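Clause 20

The draft had reached its ninth revision when Efthymia Liapis was assigned to it. The title was Acceptance of Wrist Assemblies After Service, and it governed all the arms on the Grusley line. It had 524 numbered paragraphs. She was given until May to reduce it.

She worked from the back. The annexes were mostly tables, and most of the tables repeated the body with different rounding. She struck them. By Tue 23 April she had reached Clause 20, Inspection of Cover Plates and Fasteners, and there she stopped striking.

Clause 20 read as follows. The inspector shall examine each cover plate under fixed light. The inspector shall record any mark on the plate. A mark is any visible departure from the finish. The inspector shall not record the cause of a mark.

The last sentence had a change bar beside it and the initials of Nguyen-Tran, the contract laboratory. She called them. The man who answered had the correspondence in front of him. An inspector at the Cemonetti plant, he said, had written "tool slip" against a scratch. The technician named on the service sheet was suspended. The scratch was later matched to an entry from before the service.

"So you removed causes," she said.

"We removed the column. They write them in the margin now."

She asked for the record that the clause had been tested against. It was Record 232, one wrist view and half a page of entries. She opened it beside the draft. 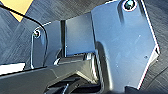

Record 232. Wrist view, cover plate and fasteners. Short pale scratch and small dark spot on right panel.

The entries were correct as far as she could tell. Scratch, short, pale. Spot, small, dark. Cable, thin, black, passing close to the smaller bolt and across the left panel. Under Fasteners the inspector had listed two and left the torque field blank, with a note that torque was not visible. Under Condition the form offered Pass and Fail. Neither was selected. In the margin, in pencil, was a single word, which had been erased thoroughly enough that the scan showed only the rubbing.

She spent the afternoon on the Condition field. The Hastico system would not close a record without one of the two values, and an open record held the arm out of service. Record 232 had been open for 400 days. The arm had presumably been standing somewhere all that time with its power off. She checked. It had been running since the second day, under a temporary release that was renewed every morning by a script.

She wrote to the plant to ask who owned the script. The reply came from an address with no name in it and quoted paragraph 11: a release may be renewed by any competent party.

Competent party was defined in one of the annexes she had struck. She went back and restored it. The definition was a person or process that has read this document.

She read it again, then opened the change form. Under Proposed Text she entered a third value for Condition, Observed, and a limit on renewals. Under Reason for Change she began a sentence about the scratch, deleted it, and typed the record number. The form asked for the name of a reviewer. Only one was offered in the list, and it was the script.

She saved the form as a draft and went on to Clause 19, Lighting.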